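Tuesday, washroom corner, continued

Started 9:40. Work today is only the sink and the things on its rim. The floor side I leave for next time, Declan Tully wants to look at it first.

Limescale is the main question. The water in the Sandley building is hard, and the rim gets a white line behind the faucet two or three days after cleaning. Last week I used the Rondero powder and it left a dull area near the drain, so now I go back to plain vinegar and a soft cloth, 3 minutes of contact, then rinse. Do not leave it longer on the chrome.

Order I want to keep: first the back edge, then the faucet, then the basin. If the basin is done first, the dirt from the rim comes down and it must be done again. I made this mistake in March and wrote it down, but on a different page.
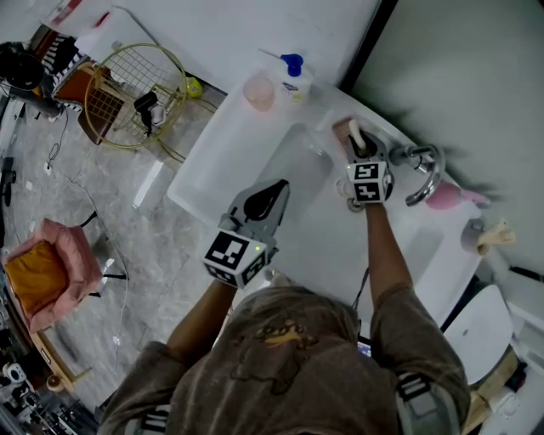 Sink corner, cup and soap pump on the back left edge.

The cup and the soap should stay on the left. On the right there are already small things beside the faucet, and with more of them it is difficult to wipe under the lever side. I would like one small tray for the right side. Koutsoukos has a flat one in the catalog, item 535, but I did not find the depth of it. To ask.

The tennis ball is on the floor by the wire rack. It should go into a box, somebody will step on it. Same for the thin cables, they should run along the wall before we mop the tiles.

Water meter at start 3,784. At the end I forgot to read it, so no consumption for this session. Please, whoever closes the room, write the number on the sheet at the door.

To buy: vinegar, two soft cloths, a new brush for the drain (the Pruvov one loses its hair).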